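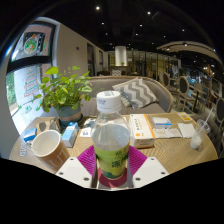 2 min read

Is it worth moving our whole team off a shared to-do list and onto a "proper" planner?

We're a small office (12 of us) doing bookkeeping for tradies. For years we've run everything off one long shared list in a spreadsheet. It has 2444 lines in it at the moment, most of them finished, some of them finished by people who left ages ago. My boss went to a breakfast talk in June and came back convinced we need Pernton, where every job becomes a card, every card has an owner and a due date, and a coloured bar tells you how "healthy" your week is.

I've been asked to set it up. I'll admit I don't believe a word of it. We had Cinley before this, and everyone was very keen until the reminders started, and then we all switched the reminders off and went back to the spreadsheet. The sales page for Pernton says teams "win back their mornings". Which teams? From what? I wrote to ask and got sent a link to the same page.

So has anyone moved over from a plain list and still been using the new thing six months later? I'm not after a list of features, I can read those myself. I'd like to know what happened with the boring jobs, the ones that come round every month and that somebody always forgets. Also whether you brought the old list across or left it behind.

Siham Haddadin

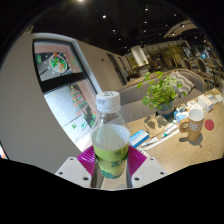 Bottled water with a screw cap and a green label

Nigel Hartley replied at 9:40 am

We moved at Fondby, with a different planner but the same sort of pitch. I'm still using it, so I suppose that's a yes, though I wouldn't get too excited.

First, do not import the old list. We did, and for weeks every search brought up jobs that had been done and dusted for years. People stopped searching. Then they stopped looking at the board at all and started asking each other across the room, same as before. In the end we archived the lot and typed in only what was live that day. It took an afternoon and I'd have been happier doing it at the start.

Second, the monthly jobs. The planner will repeat a card for you, fine. What it won't do is notice that the person whose name is on the card is on leave. Ours sat there going red while Henk was in Tasmania. We now put two names on anything to do with tax deadlines and somebody reads the repeats out loud on the first morning of the month. You could do that with a spreadsheet. You could do it with a whiteboard. I've said so at work and it wasn't a popular remark.

The coloured bar is rubbish, by the way. Mine turned green when I pushed all my due dates back a week.

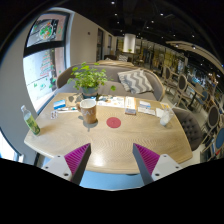 What did help was the history on each card. When a client rings up and swears they sent their receipts in, I can see who last touched the job and what they wrote. Our old sheet had a notes column that anybody could type over, and they did. If yours has the same problem then there's a case for moving. If it doesn't, I'd want to hear from your boss what exactly is going wrong now, because a tool bought to fix nothing in particular tends to get judged on how nice it looks.

Try it with 5 people for a couple of months and keep the sheet going for the rest. See who drifts back.

Roel Groen replied at 1:15 pm

just use it, its easy. we have it at Willems and its fine. turn off the emails

Bautista Saavedra replied at 4:05 pm

I'd go along with most of what Nigel wrote, except for running both. We tried that and half the jobs ended up in two places with different due dates, and a super payment went out late while each side thought the other had it. Pick a client group and move all of their work over, so that there's only one place to look for any given client.

And check how you get your data out again before you put any in. With ours the export was a PDF. I asked support whether that was a joke and they said a better one was on the way. Still waiting.

Contact us | Copyright, all rights reserved | Back to top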